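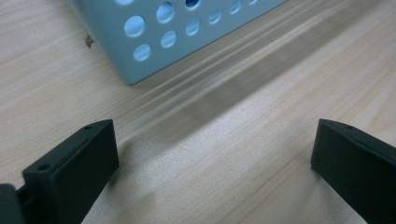 Session 6. Can machines do the chores yet?
Tutor: Kerstin Gerlach

Short answer: some of them, some of the time. A washing machine does its one job well, and has for decades. A machine that can tidy a table it has never met before is another matter.

Clearing a table breaks down into small jobs:
- find the thing to be moved
- decide where to hold it
- close the fingers hard enough and no harder
- lift, carry, put down, let go

A container with holes punched in its side gives two fingers less flat wall to press on. Thin sides may bend. Pale things on pale wood can be hard to pick out, and a shadow can be taken for an edge. Crumbs need a different tool altogether.

Shop-floor work is often easier, as the parts are the same and arrive in the same place. Homes don't offer that.

When reading claims, ask how many tries were made. 55 good lifts out of 100 and 55 out of 200 are very different results. Ask too whether anyone reset the table between tries.

For next week: pick one chore at home and write down each step, including the ones you do without thinking. Two pages at most. Hand in to Friederike Reinholz at the Wondthorpe office.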